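Layug Two-Arm Bench Cell
Equipment page, prices reviewed 25 July 2026

The Layug cell is supplied for instrument handling: taking hand tools from a tray, packing them into zippered cases and presenting cases for inspection. It consists of two arms, two-finger grippers and a Rivarine controller. Table and trays are ordered separately.
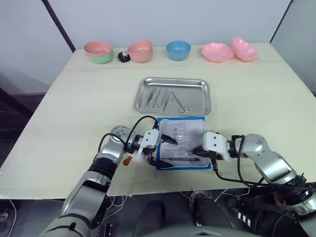 Reach should be checked against the bench before an order is placed. Both arms need to meet over the same working area, and cable slack must be allowed for at each wrist.

Soft goods take more planning than metal parts. Pouches crease under load and need a narrow grip.
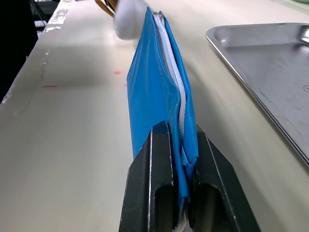

Zippered pouch held upright in the gripper, steel tray to the right.

Finger sets are a consumable. Budget for 2 spare sets per cell in the first year.

Part no. 841: finger set, black
Part no. 1779: wrist camera, with cable
Part no. 3: Vorano bench mat

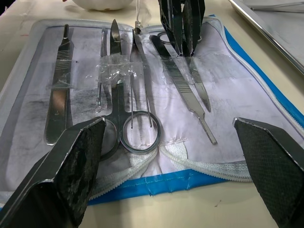
Ring-handled tools, probes and scalpel handles differ in grip width, so each should be listed on the enquiry form. Clear plastic and tape produce highlights in the wrist view; diffuse overhead lighting is recommended and is not included. 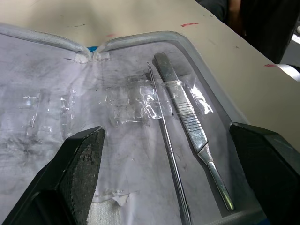
Sample cases may be sent to the Lillska workshop for a handling trial. Orders placed after November are delivered in the following year.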